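The Brush by the Cup: A Morning With the Owner of Prenska

The owner of Prenska answers the door with a comb in one hand and a piece of toast in the other, and she apologizes for only one of them. Her shop is two rooms above a bakery, and it sells brushes, combs and the small pots and dishes that people keep them in. She started it 15 years ago with one shelf and a cash tin. Since then she has moved twice, and each time, she tells me, she swore she would own less afterward.

"I don't own less," she says. "I own the same amount and I've got better at putting it away."

I had come to talk about dressing tables. A reader wrote to us in May asking why hers was always a mess when there was hardly anything on it, and I thought of Prenska right away, as I had once stood in the shop for most of a lunch hour listening to its owner explain to a young couple why they didn't need a drawer organizer. She talked them out of the most expensive thing in the window and they left very happy, with a comb.

We sit down at her kitchen table, which she clears by moving everything onto the stove. I ask her where a person should begin.

"With the brush," she says immediately. "Everybody wants to begin with the little things, the pins and the elastics, and they buy a box with 80 compartments, and then the brush doesn't fit in it. The brush is the biggest thing you pick up every day. Put the brush down first, where your hand wants it, and then see what room you have left."

She is fond of brushes with a cushioned oval pad, the sort many of us grew up with, and she thinks a brush with some color to it is easier to live with. Her own is green and has been chewed by a dog. The one she recommends to people who are forever losing theirs is pink. 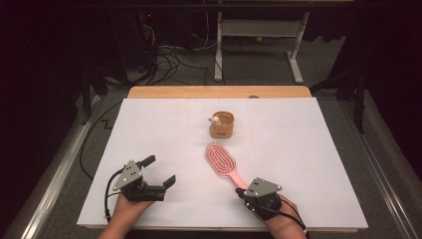 "And then something upright next to it," she goes on, pouring us both more coffee without asking. "A brush on its own looks as if you dropped it there. A brush beside a cup looks as if it lives there. I couldn't tell you why, but I've seen it in so many bedrooms. You don't even have to put anything in the cup for the first week. Just let it stand there and see what your hand starts dropping into it."

What does her own hand drop into hers? She gets up to check, and is gone a while, and comes back with a green glazed beaker that she tips out over a tea towel. There are hair elastics, a thimble, a button from a coat she gave away, two keys and a cinema ticket gone soft as cloth. She looks at it all with real interest.

"Well, the thimble's not meant to be there," she says, and puts it back in.

I mention that I had always been told to keep the top of a dressing table bare. She has strong feelings about this. Her mother kept a bare one, with everything in the drawers, and every morning before school the drawers came open one after another, and the children stood in line in the hall while somebody hunted for a brush. She can still do the sound of the third drawer, the one that stuck, and she does it for me, twice.

"So I'm for leaving things out," she says. "A few things. If you use it before breakfast, it can stay on top. If you use it for weddings, put it in the drawer."

That rule has held for her through both moves, she says, although she admits the hot rollers have caused some trouble. She uses them more than for weddings and less than for breakfasts, and they are currently on top of the wardrobe, waiting for a decision.

On the matter of what the cup should be made of, she is easygoing. She has sold glass ones, enamel ones and a rather heavy stone one that came from a small workshop called Clomov, which she loved and which nearly everyone else found too cold to the touch. Sastau, a pottery she has bought from since her second year, sends her beakers in brown and oatmeal shades, and those go quickly. Her customers like tan, she says. It gets along with pink, it gets along with wood, and face powder doesn't show on it so badly.

"I used to be snobbish about anything cute," she tells me. "A pot with a little creature on it, or one made to look like some other thing altogether. I thought, no, a pot's a pot. Then my niece gave me one with a rabbit on the lid and I kept it by the sink, and I said good morning to that rabbit for six years! So now I say, have the cute one, if it makes you put your clips away."

She is much firmer about the surface underneath. Pale and plain is what she wants, something that wipes down, because hair shows up on it and so you deal with the hair. A runner with a pattern will hide a month's worth, and then you lift it one day and wish you hadn't. She has no objection to a sheet or a board laid over the wood, and did that herself in a rented flat where the landlord was particular about his furniture.

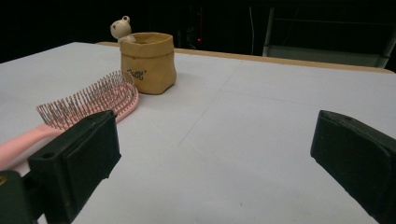

"Cleaning the brush is where people look at the floor," she says, laughing. "I ask them in the shop, when did you last wash it, and they look at the floor. It's all right! I'm not going to telephone anybody."

Her method is an old one. She pulls the loose hair out with the tail of a comb, working from the handle end toward the top, and then swishes the bristles in lukewarm water with a few drops of shampoo. She doesn't soak a cushioned brush, as water gets in under the pad and takes days to find its way out again. Afterward it lies bristles down on a towel overnight. She does this every couple of weeks, on an evening when there is something good on the radio, and she does the combs in the same water.

How long should a brush last, if you look after it that way? She brings out one from Rivadeneyra, a brand she carried in the early days and can't get anymore, with a handle worn dull where her thumb goes. It has outlasted a marriage, she remarks, and a very good vacuum cleaner. A few of the bristles have gone from one side, and she has learned to hold it a little crooked to make up for that.

By now the bakery downstairs is taking in its second delivery and the whole kitchen smells of rye. She has to open at ten, and it is past ten, and she shows no sign of minding. Before I go she wants to know about the reader who wrote to us, what kind of table it was, whether there was a window near it, whether she was left-handed. I don't know any of it, and she is clearly disappointed in me.

"Ask her which side she reaches to," she says, finding me a paper bag for the comb I seem to have bought. "Then tell her to put the brush on that side, and write to me in a month."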